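Snack Trays: Frequently Asked Questions

12 comments | 2 shares

What size tray should I use?
A shallow rectangular one. Prusard's cardboard tray takes roughly 200 grams of mixed packets in one layer, with some overlap.

Do crackers go in first?
No. Twist-wrapped sweets and flat packets go in first. Long cracker packs break under weight, so keep them near the front with nothing on top.

Can I mix sweet and savory?
Yes, if every piece is sealed. Unwrapped items need a separate tray.

Should the tray be full?
No. Leave part of the base clear so guests can lift a packet out without moving the others.

What goes underneath?
Any washable cloth. A printed floral hides small stains better than plain white.

Can a cardboard tray be reused?
Yes, until the base softens. Pen marks on the inside don't matter with wrapped food.

Who maintains this page?
Khải Tăng. Last revised 7/12/22. 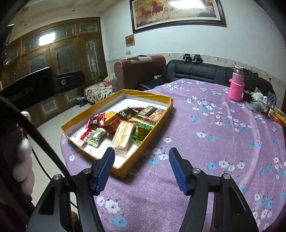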